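Lab Handbook > Manipulation > Pouring Bench > Pre-run Checks
Filed under: Checklists & Safety, Methods
Last updated: September

Pouring bench: inspection before a recorded block
Checked by Folasade Abubakar. Second signature: Damián Troncoso.

1. Stop button within reach of the operator's chair. OK
Comment: pressed and reset twice, with the arm stopping both times. Lovely and crisp since the new spring went in.

2. Cable free through full wrist rotation. OK
Comment: turn it slowly by hand first, please.

3. Finger screws tight. OK after attention
Comment: one had worked loose over the last 400 pours. Marked with paint pen.

4. Grip force limit set to 8 newtons. OK
Comment: Aldana tried 10 and the thin cups buckled. At 8 they hold their shape, and Grerow (our grip controller) still catches a slip. I'm really pleased with this one!

5. Liquids kept to the left of the arm base, power supply to the right. OK

6. Counter wiped between trials. NOT DONE on the first walk-round, done on the second
Comment: Renato, the cloths are under the sink now.

7. Tilt log recording and clock matched to the head camera. OK
Comment: the whole result rests on this. With the clocks matched, the model learns to slow the wrist before the stream starts, and spills on the held-out bowls fell by more than half. Crescencio reran it from scratch and got the same drop, which made my week.

8. Operator trained on thick liquids as well as water. PARTLY
Comment: Damián has done both. Renato still needs the soup session.

9. Disk space for 3000 episodes. OK 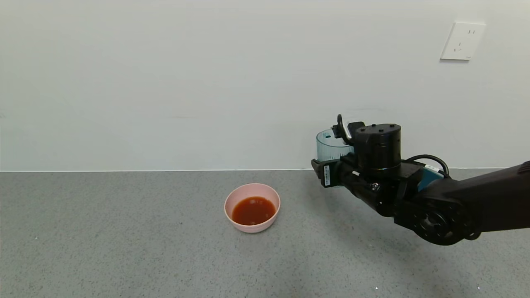 Still open: item 8, and a spare finger pad from Steleta. Blocks can go ahead with Damián in the chair. Keep the slow speed setting for thick liquids until Aldana has looked at the splash numbers, and initial the sheet again after any change of cup.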